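Tilix opens heat pump trial to homes in Kutgate

02/12/2025

Households in Kutgate can now apply to take part in a trial that will measure how well heat pumps work in older terraced houses. Energy software company Tilix will run the trial with the installer Fullow, and the first readings will be taken in January.

The trial will cover 43 homes, all built with solid walls and without cavity insulation. Each home will have sensors fitted in the main living room, one bedroom and the hallway, along with a meter on the heat pump itself. Readings will be sent to Tilix every 2 minutes and used to work out how much heat each house loses in different weather.

Most of the published figures on heat pump running costs come from newer or well insulated houses. Owners of older homes are often given an estimate based on floor area and the number of bedrooms, which can lead to a pump that is too large for the house or radiators that are too small for the pump.

"We have been asked the same question by nearly 400 people in the town, and we could only give them a rough answer," said Mahfuz Bepari, founder of Tilix. "With a full winter of readings we can tell them what a house like theirs will need, and what it is likely to cost to run."

Fullow will carry out a survey of each house before any equipment goes in. Radiators will be changed where the survey shows they are needed. Residents will keep their existing electricity supplier and may leave the trial at any time.

The results will be added to the Tilix planning tool, which is free for householders to use. Addresses will be removed before any readings are shared.

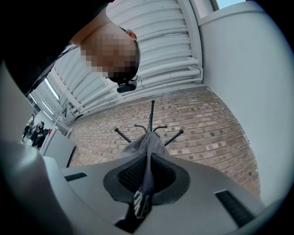

By Kumudini Akanda, Tilix press office

Applications are open to owner-occupiers and to tenants who have written consent from their landlord. Homes must have space outside for a unit and a working broadband connection. Those taking part will receive £600 towards their electricity bills, paid in two parts.

Forms are available from the Tilix website and from the Fullow office in Kutgate. Applicants who are not chosen will be kept on a list for a second round.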